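Gripper closes on cup rim in sim then cup shoots out, grasp check still says OK

Posted Nov 28, 2024 by Lâm Mạch

Hi all, hoping somebody has hit this before. I'm running a pick and place task in simulation, arm with a parallel gripper, wrist camera looking down past the fingers. Scene is built in Marnine, control is our own script on top of Plundis. Objects are plain low-poly meshes on a wood table.

Most of the objects are fine. The cup is not. Approach looks good, fingers go down either side of the wall, I send close, and then one of two things. Either the cup jumps sideways hard enough to leave the table, or the fingers sink into the wall and just sit there jittering. In both cases my grasp check returns true and the arm happily carries nothing over to the bin.

Ran 97 attempts overnight with small random offsets. 32 of them ended with the cup on the floor or stuck in the fingers. All 97 logged as success, which is the part that scares me because the same check is supposed to go on the real arm in February.

Wrist view before close: 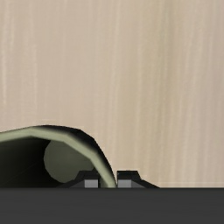

Grasp check is very simple right now. Send close, wait 13 steps, if commanded width is reached or the motor has stalled then call it held. I know, I know. The pose comes from a planner that only sees the rim, and it puts the rim between the fingers but it doesn't care about centering – the black outer side of the wall is almost touching the right finger already, and there's more room on the left. So one finger hits first. I figured the cup would slide over and settle, that's what the boxes do.

Things I tried:
- friction up, friction down. Up is worse
- smaller timestep, helps a bit but it gets slow
- closing speed cut in half, fewer launches, same false OK

Collision shape for the cup is whatever the importer made, I haven't touched it. Is it the shape, the check, or both?

2 answers

Answer by onishi_bench (accepted)

Both, but look at the collision shape first. Turn on collision drawing in your viewer. If the importer gave you a single convex hull the cup is solid as far as physics is concerned, lid and all. Your inside finger is then already deep in a solid lump before you close, and the solver pushes it out as hard as it can. That's your launch. Boxes never show it, a box is its own hull.

Split the cup into convex pieces, wall segments plus a bottom. Your mesh is faceted anyway so one piece per facet is easy. Don't make the walls paper thin or the fingers will tunnel through, and that gives you the jitter version.

Then the check. "Width reached OR stalled" covers pretty much every possible outcome, including closing on air. What I use:

- width must stop ABOVE fully closed, near the wall thickness you expect
- contact on both pads, held for several steps in a row. one pad is not a grasp
- lift a little, check again, only then say held

Stall on its own is not evidence. If you can't get contact on the real gripper use width plus the second look after lift. And cap the force in the real driver before you try any of this on hardware, I set mine to 70 percent of the default for thin parts and I still broke a tray once. Keep the e-stop in your hand for the first runs, not on the desk.

Also center the grasp. Have the planner use both sides of the wall, or close slowly until first contact, shift the wrist over, then finish. Sliding into place works for a loose box. With a cup the push is way off to one side of its center so it spins.

Answer by drullik_user4

had same thing, i just made the cup heavier and it stopped flying. dont remember the number. might be units too, check if your mesh is in mm

Comments

Lâm Mạch: Collision drawing on and yep, one hull, completely filled in. Splitting it now. Feel kind of dumb

onishi_bench: everybody does it once. rerun with the old check still logging next to the new one so you can see how many it gets wrong

tkr_arm: @drullik_user4 heavier just hides it, the overlap is still there. you'll get it back with a stronger gripper

Lâm Mạch: Rerun with the split cup, no launches so far. Two where it closed with only one pad touching – new check caught both, old one said OK. Taking the old one out of the hardware branch tonight. Mass was fine btw, units too

Related questions

Plundis: close command returns before the fingers stop moving
Convex pieces vs full mesh for bowls and mugs
Marnine importer ignores my collision file
How to detect a dropped part halfway through a move
Onishi driver, where is the force limit set?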